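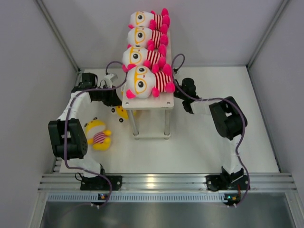
Condeck Plush Table, data card and usage notes

Version 2, last changed 3/16/26

Summary

Condeck Plush Table is a set of recorded demonstrations for imitation learning. Two small robot arms, driven by a human operator, move soft toys on and off a low raised table. The set contains 22 hours of recording, made in our cell in Urkosstead. Every episode has video from one fixed camera, joint positions for both arms, the gripper opening, and a short text instruction.

We collected it for our own policy training and we share it with the partners of the Hou project. If you received it from somebody else, please read the section about terms before you train with it.

Why plush toys

Most of our older recordings used hard objects such as boxes and cups. A policy trained on them learned to close the gripper to a fixed width, and this worked badly on soft things. A plush toy changes its form when it is gripped, it can be held by the hand, the foot or the body, and it often pulls its neighbor with it. We wanted many examples of these small troubles.

There are two groups of toys. The first group is the striped dolls: large round white head, yellow round glasses with an orange outline, red-and-white striped body, pink hands and feet. The second group is the yellow toys, which vary more in shape. The dolls are identical on purpose. When four of them lie side by side in a column, the instruction cannot say "the doll with the glasses", and it must use position instead. That makes the language harder and, we think, more useful.

The cell

The workspace is a white surface with pale gray walls at the left, right and back, joined with aluminum profiles. Both arms are mounted on the grooved aluminum rail at the front edge. The raised table stands between them, nearer to the back wall. It has a flat white top and shiny metal legs.

The table was the difficult part of the design. A doll at its back edge is far from the arm bases and must be reached with the arm almost straight. A doll at the front edge is easy to reach, but it can hang over the side, and then the operator must decide if this counts as "on the table". Our rule is simple: if the doll would stay there without help, it is on the table.

Toys may also lie on the white floor beside the table. Some are partly hidden under a gripper or behind the table edge. We kept such starts in the set.

What is in one episode

An episode begins with both arms at rest and ends when the operator presses the pedal. It is stored as one folder with these files:

video.mp4 – the fixed camera, color
joints.csv – position of each joint, both arms, with time stamp
grip.csv – opening of each gripper, commanded and measured
task.txt – the instruction in English, one line
outcome.txt – success, partial or fail
notes.txt – free text of the operator, often empty

The time stamps in joints.csv and grip.csv come from the same clock. The video has its own clock, and the offset is written in the first line of joints.csv. Please apply it. In version 1 some users forgot this step and their policy closed the gripper too late.

Tasks

There are 5 task families in this version.

pick_to_floor: take the named toy from the table and lay it on the floor at the named side.

pick_to_table: take the named toy from the floor and lay it on the table.

straighten: bring the dolls into one column, all heads toward the same side. The instruction names the side.

pass_over: one arm grips the toy, gives it to the other arm in the air above the table, and the second arm puts it down.

clear_all: empty the table. The order is free.

The side names are always from the camera view. "Left" means left in the video and it also means the left arm. "Front" means toward the rail, "back" means toward the back wall. Please do not mirror the video as augmentation, or if you do, exchange the words and the two arms also.

Typical instructions:

"Put the front doll on the floor at the left."
"Take the yellow toy and lay it on the table."
"Give the back doll from the right arm to the left arm."
"Turn the dolls so that all heads are toward the left."

How it was recorded

Recording was done by 8 operators with a pair of leader arms placed outside the cell. They looked into the workspace directly and not at the screen, so they sometimes saw more than the camera. This matters for toys hidden behind a gripper: the operator moves to the toy with confidence, but in the video there is little to explain the motion.

Before each episode the operator put the toys by hand in a start position given by the Siteck recording tool. The tool gives only the rough area of each toy and the direction of the head. The exact position is the operator's choice. We compared the starts later and found that people like neat columns more than we expected. The set has too many tidy starts, and we plan to correct this in April with a round in which the toys are dropped from a bucket.

Each new operator did one practice session, which is not included. After that we kept everything, also bad episodes, unless the hardware stopped.

Outcome labels

The operator gives the label immediately after the episode, and a second person checks it from the video. Where the two did not agree, the second label is used and the first is kept in notes.txt.

success: the final state agrees with the instruction and no other toy was moved from the table to the floor or from the floor to the table.

partial: the named toy is in the right place, but another toy fell or was carried along.

fail: all other cases, including an operator who gave up.

Partial is common in straighten, because a doll at the edge can slide off when its neighbor is pulled. We suggest to train with success and partial together and to use fail only for a value or reward model. This is a suggestion from our own tests and it may be different for your method.

Known problems

The arm cables are purple and they loop over the shoulder joints. Their form changes during motion, and a policy may learn to look at them. Masking the upper part of the arms helped us a little.

The reflective metal tray at the bottom of the video shows reflections. The same is true of the small indicator lights below the rail. We advise to crop the video just below the rail.

White heads on a white table give weak contrast. A segmentation model often finds the glasses and the striped body as two objects and loses the head between them.

In some episodes the left gripper does not open fully. The measured value in grip.csv is correct, the commanded value is not reached. These episodes have the word "sticky" in notes.txt.

The set has one cell, one camera position and one kind of light. A policy trained only on it will probably not work in another cell without new data.

Splits

The folders train and test are separated by session and not by episode, so that the same afternoon never appears in both. All episodes of 2 operators are only in test. Please keep this split when you report results, and write the version number beside them.

Loading

Unpack the archive and run check_set.py in the top folder. It reads every episode, compares the length of the files and writes a list of missing ones. When the list is empty you can use the loader in tools/load.py. It returns one episode at a time, already with the clock offset applied, so do not apply it again.

Terms

Use inside the Hou project is free, for training and for publication. Outside the project please ask the Condeck group first. No person is visible in the video and no sound was recorded. Operator names are replaced by letters.

Changes since version 1

pass_over added
outcome label "partial" added, old episodes labeled again
clock offset moved from a separate file to joints.csv
double episodes from the first session removed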